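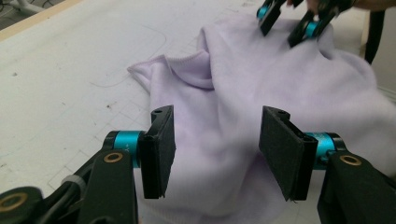 阅读时间:约3分钟

Luvport旧衣交换集市周六开张,老粮仓一早就排起了队

Luvport讯 上午还没到九点,码头街老粮仓门口的队伍已经拐过了面包房。拎袋子的、推童车的、自行车后座上绑着两床被套的,都在等同一件事:一年一度的旧衣与家纺交换集市,今年办到第11届,头一回搬进了室内!

规则还是老样子,带几件来,换几件走,不收钱。进门先到登记台领纸券,一件衣服一张,床单、毛巾、桌布这类家纺两件算一张。主办方Thibodeau街坊互助社傍晚公布的数字是,全天共收进2,008件,换出1,516件,比去年在露天停车场那回热闹得多。剩下的冬衣下周送往Trovmont的社区衣柜,那边入秋后一直缺厚外套。

最抢手的是童装区。开门不到半小时,三岁以下的连体衣就见了底,好在中午又补上一批。一位带双胞胎来的妈妈换到两件同款不同色的雨衣,高兴得当场给孩子套上,两个小家伙穿着雨衣在屋里跑了一下午。隔壁的毛衣区也不冷清,有人翻出一件手织的麻花毛衣,袖口补过三次,针脚一次比一次漂亮,围观的人比挑衣服的人还多。

靠窗那排长凳归了修补角。掉扣子的、开线的、拉链卡住的,坐下来等十来分钟就能带走。今年新添了织补课,上下午各一场,每场18个位子,全部坐满,门口还站着旁听的。下午那场讲怎么补羊毛袜的后跟,讲到一半,台下有位老先生脱下自己的袜子递了上去,全场鼓掌。

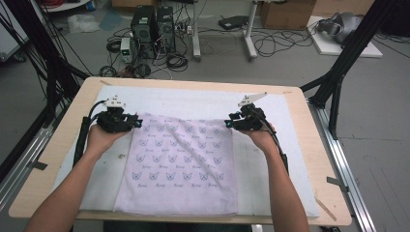 家纺区:从一条餐巾叠起

家纺区往年总被挤在角落,今年占了整整一面墙。除了成套的床品,还有不少单条的毛巾和餐巾,颜色对不上也没关系,有几位邻居专挑不成套的,说摆上桌反而好看。这边还教叠法,最受欢迎的是方巾三折:先把四角拉平,再沿长边折,最后收成一条。学会的人转身就教后面的人,到下午三点,桌边一圈全是临时老师。

互助社还在这里摆了一块留言板,请大家写下旧布的新用处。有人用枕套装洋葱,有人把浴巾剪成宠物垫,还有人写道,旧桌布最适合铺在后备厢里装南瓜。留言板会在Vurnow图书馆一楼再展出两周,路过的朋友可以接着往上添。
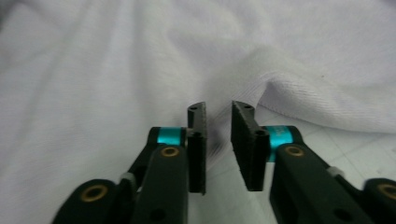
收来的布料要洗好再送,是互助社最常叮嘱的一句,今年大家配合得特别好,台面上飘着一股洗衣皂的味道。白色布料尤其讲究,浅色分开洗,晾到干透再装袋。不过洗好了还得叠,像图里这样皱着的白布,摊开抖两下,用手掌从中间往外抹平,多半不用熨斗就能见人。实在压得太皱,可以挂在浴室里,趁洗澡的热气熏一会儿。这招是修补角传出来的,记者回家试了一件衬衫,挺管用!

错过这次的读者也不用等一年。互助社计划来年6月加办一场夏季小集市,以薄衫、泳衣和野餐垫为主,地点仍在老粮仓。平时想捐衣物,可以送到粮仓侧门的绿色收集箱,鞋子请成双系好,毛绒玩具暂时不收。织补课的下一期报名表放在图书馆服务台,填好投进旁边的纸盒就行。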